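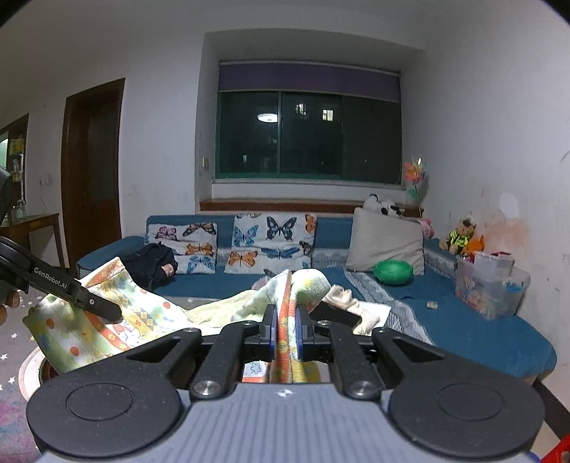

Checks, dots, small flowers and stripes, all in one garment, pinched up in a fold.

The trouble with a loud piece of cloth

By Dorottya Szénási
October

1,158 shares
11 comments

There are people who fold their washing as it comes off the line, still warm from the sun, into squares of equal size. I have met two of them. The rest of us carry it indoors in an armful, put it down on the nearest thing, and go back to it on Tuesday evening when we need the nearest thing for sitting on.

My own record in this is poor. The flat in Sillow has one cupboard big enough for clothes and it is full of coats, so everything else passes through the living room on its way to somewhere it will never quite reach. I can fold a tea towel. I can fold a plain shirt if left alone with it. What I can't fold, and have been failing to fold for most of the year, is anything with a busy pattern.

I should explain that I like patterns. I grew up in a house where the curtains were beige and so was the supper. When I moved out I bought things with flowers on, and then things with flowers and spots on, and eventually I arrived at the sort of cloth that has flowers, spots, checks, stripes and an orange band in case you had started to relax. It is cheerful stuff. It looks well on a hanger and better on a washing line. Once it's in a heap, though, there's no telling which bit of it you are looking at.

With a plain garment, the seams do the talking. You see a line and you know it for the side, or the shoulder. On a patterned one the lines are everywhere, and most of them are lying. A stripe looks like a hem. A hem looks like another stripe. You take hold of what you are sure is the top, lift it with some confidence, and find you have picked up the middle.

I took this problem to my neighbour, Mrs Karamanlidis, who ran a dressmaking and alterations shop in Bromport until her knees put a stop to it. She watched me attempt one for as long as she could bear, which was not long.

"Stop looking at the pattern," she said. "Find the trim."

Her method begins there. Somewhere on nearly every garment of this type is a strip of edging in one colour, usually the brightest in the cloth, sewn on to keep the rest in order. Run a finger and thumb along it until you come to an end, and you have a fixed point. Pinch that. Let everything else hang. Gravity will sort out a surprising amount if you stop helping it, and what's left can be found with the other hand, which should be holding the widest flat panel well away from the first.

Then you put it down, and this is where I come unstuck for a second time, as I have never owned a decent place to put things down.

The beds are too soft, and a fold made on a duvet lasts until someone breathes near it. The sofa slopes. The floor is the right size and the wrong height, and Mrs Karamanlidis holds views about people who fold on the floor. So it has to be the table, and tables in modern living rooms are seldom only tables. They come with a purpose. They have leaves that drop, or drawers that stick, or a hob let into the top so that you can cook dinner without the fag of walking to the kitchen.
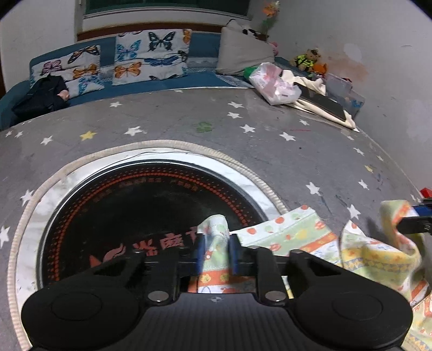
A table with a hob in it is a fine thing when people are coming to eat. For the folding of clothes it has two points in its favour and one against. It's firm, and it's at the right height for the back. Against that, you must be very certain the hob is off, and cold, and that no one in the house is about to feel like soup. I check mine, walk away, come back and check it again. Glass is also slippery, so the sleeve or strap you parked on it so neatly will be moving off towards the edge by the time you have dealt with its partner. Better to work on the covered part of the table and let only the spare bits stray.

The folding itself, by the Karamanlidis rules, goes lengthways first. Trim to trim. You are making a long strip, narrow enough to pinch in one hand, and at this stage it will want to stand up by itself like a sulking cat. Let it. Lay it flat only when the far end is straight, and don't smooth as you go, because all you do is push the creases along to where you'll meet them later. Then thirds, or halves if it's a child's size.

She can do one in less time than it takes me to find the label. I timed myself, out of spite, and managed 131 seconds, of which a good part went on a stripe that I took for a waistband.

There is, of course, a school of thought that says you needn't fold such things at all. My sister in Gisport belongs to it. She rolls. Her drawers look like a bakery counter and she can find any item she owns in a moment, a fact she brings up at Christmas. I tried rolling for a fortnight. A patterned roll shows you one inch of cloth, and one inch of this cloth could belong to anything: I went to the shops in what I believed was a blouse and was in fact the top of my pyjamas. The man at the till said it was nice to see a bit of colour.

So I'm back to folding, with the trim between finger and thumb, muttering. The pile on the table is lower than it was. It isn't square, and the bands don't line up, and Mrs Karamanlidis has been in to look at it and rearranged the top three without saying a word. The coats are still in the cupboard. I have bought another one in the meantime, pale yellow with lemons on, and it's in the wash.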